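Rotum-Chambres – fiche du jeu de données

À lire avant de télécharger

Merci de vous intéresser à Rotum-Chambres ! Ce document est long, je le sais bien, et Beatriz Leitão me l'a déjà fait remarquer deux fois, mais la plupart des questions reçues depuis la première diffusion trouvent leur réponse quelque part dans les paragraphes qui suivent. Si vous êtes pressé, lisez au moins les sections « Contenu d'un épisode » et « Limites connues », puis revenez au reste quand vous aurez un moment devant vous.

Rotum-Chambres rassemble des démonstrations téléopérées de manipulation mobile, enregistrées entièrement en simulation, dans des intérieurs d'habitation. Le jeu a été constitué pour l'apprentissage par imitation : on donne au modèle des images, l'état du robot et une consigne en langue naturelle, et il apprend à produire l'action suivante. La version actuelle contient 325 épisodes répartis entre 6 intérieurs. Ce n'est pas énorme, et nous n'avons jamais prétendu le contraire. Nous avons préféré garder un volume que deux personnes peuvent relire de bout en bout, parce que nos essais précédents, plus gros et moins relus, nous avaient laissé de mauvais souvenirs.

D'où viennent les épisodes

Les démonstrations sont pilotées à la main par des opérateurs installés devant Casness, notre interface de téléopération. L'opérateur reçoit une consigne, dispose de quelques secondes pour s'orienter, puis conduit la base et le bras jusqu'à ce que la tâche soit faite ou qu'il décide d'abandonner. Les abandons sont conservés, avec l'étiquette correspondante (voir plus bas). Chacun a sa façon de conduire – certains avancent par petites touches, d'autres foncent et corrigent ensuite – et nous n'avons pas cherché à gommer ces différences. Un modèle entraîné sur des trajectoires trop uniformes s'est révélé, chez nous, assez fragile dès que la position de départ changeait un peu.

Les intérieurs sont chargés par Lodhi, qui place les meubles et les objets à partir d'une graine aléatoire. La graine est inscrite dans les métadonnées de chaque épisode, ce qui permet de reconstruire la pièce à l'identique si vous souhaitez rejouer une trajectoire ou changer l'éclairage.

Contenu d'un épisode

Un épisode est un dossier. On y trouve les flux des caméras, un fichier d'états (articulations, pose de la base, ouverture de la pince), un fichier d'actions à la même cadence, la consigne et un petit fichier de métadonnées. Tous les flux partagent la même horloge, celle du simulateur, et vous n'avez donc aucun recalage à faire.

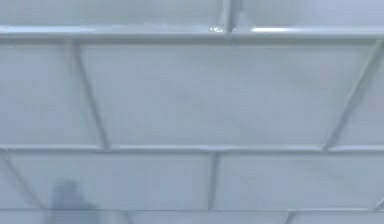

Les flux sont livrés sans aucun tri automatique des images, et c'est un choix sur lequel nous sommes revenus plusieurs fois avant de nous décider. Notre premier script de nettoyage supprimait toutes les vues jugées pauvres en contenu, et il cassait au passage la continuité temporelle de beaucoup d'épisodes. Vous rencontrerez donc des vues comme celle du plafond, avec ses panneaux gris-bleu, ses poutres horizontales et une ombre floue en bas à gauche, où il n'y a rien à saisir. Gardez-les si votre modèle utilise un historique. Si vous travaillez image par image, le champ « vue_utile » des métadonnées vous permettra de les écarter en une ligne. Ce champ est rempli à la main par Beatriz, et il vaut nettement mieux que tous les seuils de variance que nous avons essayés (le reflet d'une lampe sur une surface lisse suffisait à les tromper).

Consignes et étiquettes

Les consignes sont rédigées en français, avec une traduction anglaise relue. Nous avons voulu des phrases que quelqu'un pourrait prononcer chez lui, et vous y trouverez donc des tournures un peu relâchées, des « là-bas », des « à côté du truc noir », et quelques fautes de frappe que nous avons décidé de laisser. Il y a 87 consignes distinctes. Certaines ne servent que dans un seul intérieur, d'autres reviennent partout.

Chaque épisode porte l'une des étiquettes suivantes :

reussi : l'état final correspond à la consigne, vérifié par le simulateur puis à l'œil.

partiel : une partie de la consigne est remplie, par exemple l'objet est saisi mais pas déposé au bon endroit.

abandon : l'opérateur a mis fin à l'épisode de lui-même.

Nous vous conseillons de ne pas jeter les épisodes partiels. Le début de la trajectoire y est souvent très propre, et nos meilleurs résultats internes ont été obtenus en les gardant avec un poids réduit. À vous de voir, évidemment.

Les types de pièces

1. Cuisine. Beaucoup de plans de travail et de tiroirs. Les saisies y sont courtes, la base bouge peu. C'est par là qu'il faut commencer si vous voulez simplement vérifier que votre chaîne de lecture fonctionne.

2. Séjour. Trajets plus longs, davantage de contournements. Les épisodes y durent plus longtemps que dans les autres pièces, et c'est aussi là que l'on trouve le plus d'abandons.

3. Chambre. Ma préférée, je l'avoue. Le lit complique tout : il faut l'approcher sans accrocher le cadre, tendre le bras au-dessus de la literie et distinguer les petites choses sur un tissu chargé. Dans la chambre aux murs de brique blanche, un ordinateur portable ouvert et un petit carton sont posés sur une couverture bleue mouchetée, et une longue tige noire se trouve au sol à côté du lit, avec le bas en partie masqué par le montant. Un détecteur entraîné sur des objets bien isolés a du mal avec ce genre d'occultation, et c'est précisément pour cela que la pièce nous intéresse. La vue prise juste derrière la pince montre aussi le marqueur carré noir et blanc fixé sur le boîtier. Pensez à le masquer si vous craignez que votre modèle s'y accroche plus que de raison.

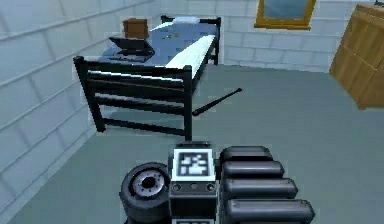 4. Bureau. Peu d'espace au sol, des objets fins, des câbles. La physique des câbles est approximative et nous vous invitons à la prudence.

Découpage conseillé

Le fichier de découpage fourni réserve 2 intérieurs entiers à l'évaluation. Merci de ne pas mélanger les épisodes au hasard avant de séparer : les mêmes meubles se retrouveraient des deux côtés, et vos chiffres seraient flatteurs sans vouloir dire grand-chose. Si vous utilisez un autre découpage dans une publication, indiquez-le clairement, et joignez si possible la liste des graines.

Lecture des données

Le lecteur s'appelle Unard. Il s'installe comme n'importe quel paquet Python et renvoie, pour chaque pas de temps, un dictionnaire avec les images, l'état, l'action et la consigne. Le chargement est paresseux : tant que vous ne demandez pas les images, rien n'est décodé, et l'on peut parcourir toutes les métadonnées en très peu de temps sur un portable ordinaire. Les angles sont en radians, les distances en mètres, et l'axe z pointe vers le haut. Je le précise ici car l'ancienne version utilisait des degrés pour le poignet, et seulement pour le poignet – une bizarrerie dont je suis seul responsable et qui a coûté un après-midi à plusieurs d'entre vous. Pardon encore.

Limites connues

Le rendu reste du rendu. Les matières ont un grain qui n'est pas celui d'un vrai logement, et certains meubles sont mal posés : vous verrez par endroits un placard avec un jour entre sa base et le sol. Nous corrigeons ces placements petit à petit, mais les épisodes déjà enregistrés ne seront pas refaits.

Il n'y a ni personnes ni animaux dans les pièces. Un modèle entraîné uniquement ici ne sait donc rien de la présence humaine, et il ne doit pas être déployé tel quel sur un robot réel dans un lieu habité.

Les efforts de contact sont enregistrés, mais je ne m'y fierais pas pour les objets mous. Sur la literie en particulier, les valeurs sautent beaucoup d'un pas à l'autre.

Enfin, tous nos opérateurs sont droitiers, et les approches par la droite sont très majoritaires. Nous espérons rééquilibrer cela dans la prochaine série.

Versions

La version en ligne est celle d'avril. Elle corrige les unités du poignet, ajoute le champ « vue_utile » et retire quelques épisodes dont le fichier d'actions était tronqué. Les identifiants des autres épisodes n'ont pas changé.

Contribuer et signaler un problème

Ouvrez un ticket sur le dépôt en donnant l'identifiant de l'épisode et, si vous le pouvez, l'indice du pas de temps. Pour les étiquettes et les consignes, c'est Beatriz Leitão qui répond. Pour Unard et les formats, c'est moi, en général le soir. Les corrections de traduction sont très bienvenues, même minuscules.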